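Talk notes: Buying one pot for a small kitchen
Wiebke Sauerland
Reltcombe Community Kitchen, 2025-03-26

1. Opening
Say hello, point out the handouts by the door. Ask who here cooks in a kitchen with two burners or fewer. Wait for hands.
My own kitchen in Brimulitz has one drawer and one shelf. I moved in with 5 pots and gave four away in January.

2. Size
Measure the shelf first, then the burner. Bring the tape measure up and show it.
Height matters as much as width. A tall pot that won't go under the faucet is a nuisance every day.
If you cook for one or two, you should be able to lift it full. Try it with water at home before you cut the tags off.

3. Steel or coated
I buy stainless. It can be scrubbed, and a metal spoon won't ruin it. Rice does stick, so soak the pot while you eat.
Coated pots are easier for eggs and milk. Someone will ask about this. Keep the answer short.

4. Handles and rim
Two loop handles take less room in a cupboard than one long one. Thin wire loops can get hot, so keep a folded towel near the stove.
A rolled rim is comfortable to wash and has no sharp edge. Run a finger along it in the store.

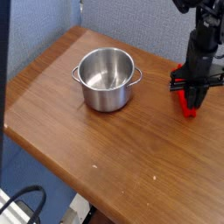
5. Lids
Plenty of pots are sold without one. A dinner plate will do for rice, but lift it with a cloth.
Lammers on the main street sells single lids. Take the rim measurement with you.

6. Cleaning
White marks from hard water: a splash of vinegar, leave it, rinse.
Burnt bottom: baking soda and water, simmer, let it cool, then scrub.
Pause for questions here. Next speaker is Emon, on knives.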